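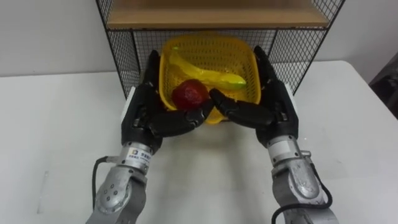 ## Small baskets for small things

A square plastic basket with holes in the walls is the most useful container in our house, and we have them in nearly every room. The yellow one holds play food, a banana and an apple among it. Others hold clothespins, sponges, seed packets, chargers and the tea towels that are too worn for guests. What follows is what I've worked out about choosing them, washing them and keeping them from turning into junk bins.

### Choosing a basket

Measure the shelf first, and measure the depth as well as the width. I have bought baskets twice that stuck out over the front of the shelf by a finger's width, and both times they got knocked to the floor within a week.

Square baskets use a shelf better than round ones. Rounded corners are fine and they're easier to wipe out. Watch for walls that slope in a lot toward the base, though. A basket that measures well at the rim may be much smaller at the bottom, and a row of them wastes more shelf than you would expect.

Perforated sides let air through, so they suit anything that goes away slightly damp: bath toys, scrub brushes, gardening gloves. Solid sides are better for anything that sheds or leaks. Rice, beads, screws and crayons stubs all belong in something without holes.

Pick one color per room or one color per person. We went by room. Yellow is the playroom, white is the bathroom, green is the laundry. When a basket wanders, anyone can see where it should go back to.

### Play food and other hard plastic toys

Sort play food out of the general toy box. It gets lost in there, and the small pieces end up at the bottom under the blocks.

To wash it:

1. Tip everything into the sink and throw away anything cracked. A cracked piece takes on water and you can't get it out again.
2. Fill the sink with warm water and a squirt of dish soap. Leave hollow pieces out of the soak if they have a seam or a hole, and wipe those by hand.
3. Go over the stem ends and the creases with an old toothbrush.
4. Rinse, shake, and put the pieces back in the basket. Stand the basket on the draining board overnight.
5. In the morning, squeeze any soft pieces over the sink. If water comes out, leave them another day.

For crayon or pen marks on shiny plastic, try a dab of plain white toothpaste on a damp cloth before anything stronger. It works on most crayon and some ballpoint. Permanent marker usually needs rubbing alcohol, and you should try that on the underside first. I took the paint off a pear.

Keep the basket about two-thirds full at most. A child can see what's in it without tipping it out, and it will still go back on the shelf at the end of the day.

### Washing the baskets

The holes collect dust and, in the kitchen, a sticky film that dust then sits on. A cloth only pushes it in.

Use a dish brush with stiff bristles and work from the outside, so that the dirt comes through to the inside where you can rinse it. A spray of vinegar and water loosens the film. I mix mine at 100 ml of white vinegar to 250 ml of water and keep it under the sink in a labeled bottle. Leave it on while you do something else, then brush and rinse.

Don't put thin plastic baskets in the dishwasher unless they are marked for it. The bottom rack will warp them. A warped basket rocks on the shelf and never stops annoying you.

If the plastic has gone gray or chalky from standing in a sunny window, no cleaner will bring it back. Use it in the garage.

### Wire mesh shelves

Mesh shelving is light and cheap and doesn't hide anything, and the fine grid stops small things from falling through. It does have a few faults.

Dust settles in the squares. Run the vacuum over the panels with the soft brush attachment, both sides, before you bring any water near them. If you wipe first you get gray paste in every corner. I do ours in September, when the windows have been open all summer, and again whenever I notice it.

Look at the joints and the cut ends of the wires once in a while. The coating chips there first. A chip can be touched up with enamel paint on a cotton swab – let it dry fully before you load the shelf. In a bathroom or laundry room, don't leave a chip for later. Rust on wire mesh will mark whatever is standing on it.

Snagged knitwear is the other problem. Line any shelf that holds sweaters, hats or scarves. A piece of shelf liner is enough, or a flattened paper bag if that's what you have.

### Putting a wooden board on a mesh unit

A board on top of a mesh unit gives you a flat place for a lamp, a plant or a cup of coffee, and it stiffens the whole thing a little.

- Cut it to the full width of the unit or a shade under. A board that overhangs will be leaned on.
- Sand the front edge and the two front corners, even if the rest is left as it came.
- Seal both faces. If you seal only the top, the board may cup in damp weather.
- Stick felt or thin rubber pads under the corners, or tie the board down through the mesh with garden wire or cable ties. Drill the holes for the ties before you seal.

Ours was done with two coats of a water-based varnish and has had a wet plant pot on it for years, with a saucer. Shigeru Matsuda, who lives across the landing from us, oiled his instead and likes the look better, but he has to redo it every year.

A light unit with a heavy top will tip if a child pulls at it. Fix it to the wall with a strap or a bracket, into a stud where you can. Keep the heaviest baskets on the lowest shelf.

### A white table that stays white

White tables show everything, which has its good side when you're feeding people off them.

Wipe up tomato, turmeric, berry juice and coffee right away. For a stain that has already set, make a paste of baking soda and water, spread it on, cover it with a damp cloth and wait half an hour. Rub gently and wipe. Repeat if it has faded some. If it hasn't faded at all, repeating won't help.

Colored baskets and wet newspaper can both leave a shadow on a white top if they stand there for days. Dry the base of a basket before you set it down. Check the base for grit, too. Sand from the playroom did more harm to our table than any knife.

Skip scouring powder. It takes the stain and the shine together, and the dull spot picks up dirt faster afterward.

### Labels

Masking tape and a marker will do for the first month. By then you'll know whether the basket is really going to hold what you said it would. Half of mine changed.

After that, tie on a card tag through one of the holes near the rim. String frays, so I use a short piece of craft wire with the ends turned in. For children who don't read yet, draw the thing, or cut a picture from a grocery flyer and cover it with clear tape.

Write on the tag what goes in, and leave it at that. "Sponges" is a good label. "Cleaning and misc." will be full of batteries by spring.

### Baskets that have lost their job

Stack the empty ones and keep three. The rest can go to the thrift store. The ones with a split rim are still good for:

- washing mud off carrots and potatoes at the outside tap
- holding bulbs while they dry
- carrying clothespins, if the pins are too big for the holes
- standing in the bottom of a tall planter, upside down, to save on soil

File down a split rim before you use it for anything you carry. The edge is sharper than it looks.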